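Press release
February – by the Clondis press desk
14 comments | 38 shares

Clondis Questions Manolia's "Quiet Streets" Claim

MANOLIA – The residents' group Clondis today asked the town of Manolia to show its math. The town says its late-night cruising problem is solved. Clondis has read the report behind that claim and does not find much in it.

The town put up signs along Oh Road last summer, telling drivers to keep their windows closed and their stereos down after 10 p.m. Gedex, the firm that sold the signs, was then paid to find out if they worked. It found that they did.

Gedex logged 1,754 cars over 2 nights and called 659 of them "quiet." The report never says what quiet means, or how loud the road was before the signs went up. Both nights fell in a school vacation week, when many of the young drivers were out of town. 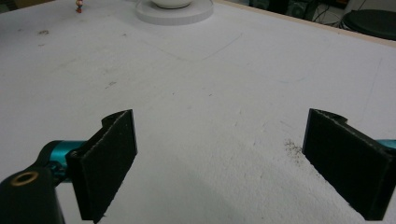
Neighbors on Oh Road have their own view of the signs, and one of them told Clondis that the bass still rattles her kitchen window at midnight and that she would like to meet whoever filled in the forms.

Clondis is not asking for a crackdown. Young people in Manolia have few places to go after dark, and a 60-dollar fine will not build one. The group wants a second count, done by a firm with nothing to sell, before the town orders more signs. It also wants the full Gedex log made public – all of it, with the times left in.

The town has said it is "pleased with the trend." Clondis would like to see the trend first.

Press contact: Clondis, Oh Road, Manolia
© Clondis. All rights reserved.
Back to top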